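May, bin cell notebook, started 9.40

Picking up from where I left it yesterday, which was with the planner throwing away nearly every grasp it was offered near the walls and me going home in a sulk. Slept on it, came back, and read the logs properly with a big mug of tea.

First thing: the rejection counter in Avram was lumping everything under "collision". That's no use to anyone. I split it so we now get wall, self, cable envelope and unknown as separate reasons, and replayed the last batch through it offline. Out of 3,314 candidates, 738 were thrown out for cable envelope alone! I had been blaming the wall model for all of it and fiddling with the wall padding for two days. Sorry, wall model.

The cable envelope is the fat capsule Chaltu and I drew round the last joints back when we were being careful, so that the planner would leave room for the hose and the leads. It made sense with the old routing. Now it's too fat on one side and too thin on the other, so we get refused for poses that are fine and let through on a couple that make me wince. I've replaced it with three smaller capsules that follow the wrist rotation. They live in the same config as before, under cable_volumes, and there is a flag to go back to the old single one if anybody wants to compare (please do, I'd like a second opinion).

Replan time has gone up a bit with the extra shapes. Budget is still 200 ms per grasp and we're inside it for the middle of the bin, but corners are touch and go. Haven't profiled it. I suspect the nearest-point query is being called twice per waypoint, once by the checker and again by the cost term, and the result could simply be cached. Ornstead's fork of the checker does cache it, I think — must look before I write my own and feel silly.

11.15

Segmentation. Oneo is still joining things up when they sit close to a wall, and it still dislikes the shiny patch of floor on the far side. The depth there goes ragged and you get a phantom lump with no colour edges to back it up. I added a test that drops any mask whose depth support is under a threshold and whose colour variance is tiny. Crude, but the phantom has gone in the replays. The risk is obvious: a plain pale object lying flat will look exactly like that too, so I want the small white roll kept in the test set until I trust it. If that starts vanishing from the mask list, the threshold is too high.

Open containers are another headache. For the cup, the grasp sampler keeps putting the centre of the grasp in the hollow, where there is naturally nothing to get hold of. Rim grasps score lower because the contact patch is small. I've put in a bonus for thin edges with free space on both sides, weighted 0.3 to start with, which is a number I plucked from the air. Chaltu reckons it ought to depend on finger opening and she's probably right, but I wanted to see it do something before lunch.

2.30

Back at the cell with the new capsules loaded and the mixed set in the bin. Running at reduced speed with my hand near the stop, as per.

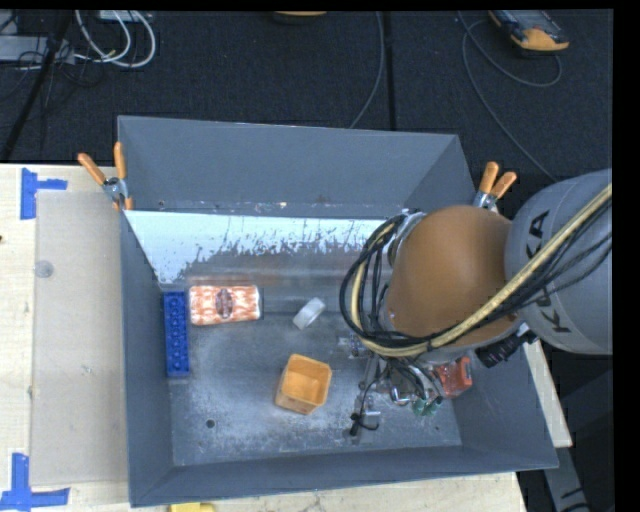
Arm in the bin, mixed set: blue brick by the left wall, patterned packet, white roll, orange cup, and the red-orange box right of the gripper.

Note to self on the cable loop: it goes out round the left of the orange-brown section before it comes back in, and my middle capsule is centred on the joint axis. Needs shifting outwards on that side. I'll measure it with the arm parked and not guess from the model.

The fixed view is also going to struggle with the right-hand end of the bin whenever the arm is in, because the arm hides a good chunk of it. At the moment Brastance takes the last mask list as gospel, even when half the objects in it are behind the wrist. I'd like each mask to carry an age and a "was occluded" flag, so the task layer can ask for a fresh look after retracting. It's a small change to the message and an annoying change everywhere that reads the message. Chaltu has offered to do the reading side if I do the writing side, deal done.

Left to do, in the order I'll probably get round to them:

shift middle capsule, rerun the replay and compare the cable count with 738
cache the nearest-point result
age and occlusion fields on masks
sweep the rim bonus, 2,000 sampled grasps per value, cup only
ask Chaltu which branch her finger opening code is on

Config saved as cable_volumes_v2, not merged. Don't pull it onto the other cell yet, the routing over there is different.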